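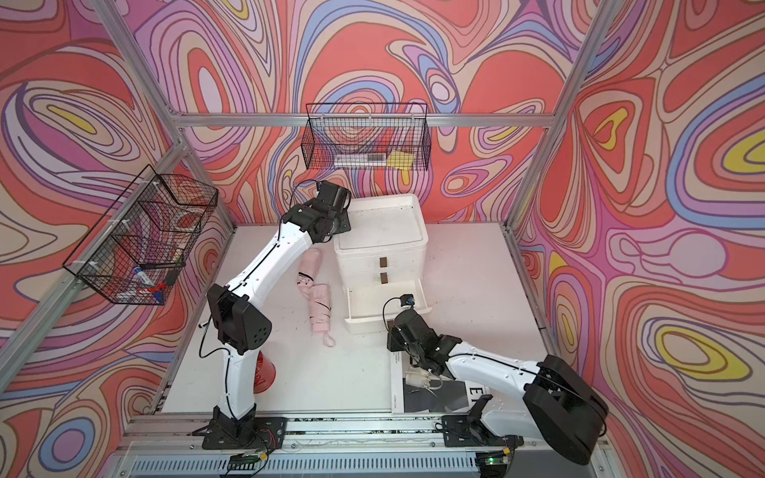
Usholm, 28th January

Sollar Community Help > Two-arm cells > Planning and perception

Drawer state changes in the planner while an arm is in front of the drawer

Comfort Dramani

Our group operates a two-arm cell and is preparing a tidying task for it. Small household articles are to be placed in a white drawer unit at the back of the table, and the drawers are then to be closed. Planning is done in Jillonine, using the October release. Perception consists of one fixed camera that covers the whole table and one camera at each wrist. I would appreciate guidance from members who have run a comparable arrangement.

The difficulty is with the drawer state. Jillonine holds one value per drawer (closed, partial, open) together with an extension estimate, and both are refreshed from the fixed camera. With the arms parked, the values are correct. Once a gripper moves in front of a drawer that is partly open, the extension estimate drops toward zero and the state changes to closed. The planner then concludes that its goal has been met and releases the arm to the next step. When the gripper withdraws, the state returns to partial, and the planner schedules the same push again. We have seen this cycle repeat until the task timer expires.

Of 298 recorded runs, 80 ended in this manner. The bottom drawer is affected most often. The upper drawers show the fault only when both arms are working close to the unit. 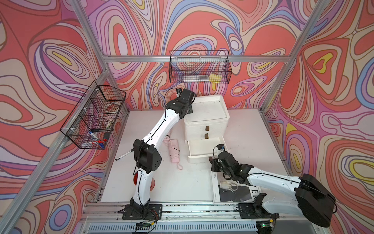

Fixed camera view. Right gripper in front of the partly open bottom drawer, left gripper near the top of the unit.

The following has already been attempted:

Camera calibration was repeated with the Tsang calibration tool. The reprojection error is small and did not change.

The confidence threshold for the drawer detector was raised. The false closed readings became less frequent, but the true closed readings were then delayed to the point where the arm kept pressing on the drawer front.

A fixed delay was inserted before a new state is accepted. The cycle became slower and was otherwise the same.

My own suspicion falls on the wall panels. They carry a dense printed pattern on all three sides of the enclosure, and the drawer unit is plain white. I would like to know whether the pattern could be disturbing the extension estimate, and whether plain panels should be fitted before any further work on the software. We would prefer to keep the present panels if the fault lies elsewhere.

Ya-wen Chou

The wall panels may be left in place for the present. If the pattern were responsible, the estimate would be expected to drift with the arms parked as well, and the post states that it is correct in that condition. The timing described is that of an occlusion fault.

The drawer estimator in the October release fits the front face of each drawer and measures its offset from the body of the unit. When the lower corners of the face are hidden, the fit falls back to whatever edges remain. On a white unit seen from in front and above, the strongest remaining edge is frequently the body of the unit itself. The offset is then close to zero, and the drawer is reported as closed with a confidence that is entirely respectable. This is the reason the threshold could not separate the good readings from the bad ones.

I recommend the following changes, in this order.

First, make the drawer state persistent. A drawer that no gripper has touched cannot change its extension, so the last clear reading should be held for as long as the drawer is hidden. In Jillonine this is done by setting the state source to "latched" and supplying a visibility mask. The mask can be rendered from the joint angles and the arm meshes. On our own cell the rendering takes 28 ms per update, and no dedicated hardware was required.

Second, permit a change of state during contact only when the arm itself supports it. While the right arm is pushing the bottom drawer, the travel of the gripper along the drawer axis is a better measurement than the image. Let the extension follow that travel while contact is detected, and let the camera correct it after the arm has withdrawn.

Third, use the wrist camera of the arm that is not engaged with the drawer. The post mentions these cameras but does not indicate that they contribute to the drawer state. From the side, the idle wrist often has a view past the working gripper and into the drawer.

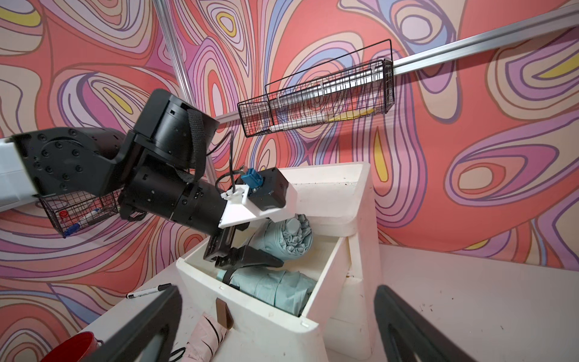 Wrist camera view. The other arm's gripper reaching into an open drawer that holds two light blue umbrellas.

A view of this kind gives the drawer opening and its contents together. The contents matter to the planner, as folded fabric standing above the rim should block a close command. Please note that the fingers of the camera's own gripper occupy part of the image and must be masked out, or they will be fitted as edges.

The fixed delay should be removed once the latch is in use. The two will otherwise interact, and the logs will be difficult to interpret.

Tsang Tools Desk

Please confirm that the calibration was carried out with the current version of the tool. Earlier versions wrote the wrist camera transform with the axes in a different order. A small reprojection error does not exclude this condition. Plain panels are generally helpful.

Comfort Dramani

I thank both respondents. The calibration was made with the current version, and the axis order has been checked against the file.

The latched source and the rendered mask have been in use for one afternoon. In eight runs on the bottom drawer the repeated push did not occur. Gripper travel has not yet been connected, as our contact signal is noisy at low speed and must be filtered first. The panels remain as they were.

One point is still open. If the task starts with an arm already in front of a drawer, there is no clear reading to hold. We are at present sending both arms to the parked position before the first update, and I would be glad to learn of a method that does not require it.

Ya-wen Chou

Set the initial value to "unknown" and add a look action as a precondition of any drawer step. The planner will then move only the arm that is obstructing the view. The setting is listed under state defaults in the Jillonine configuration file.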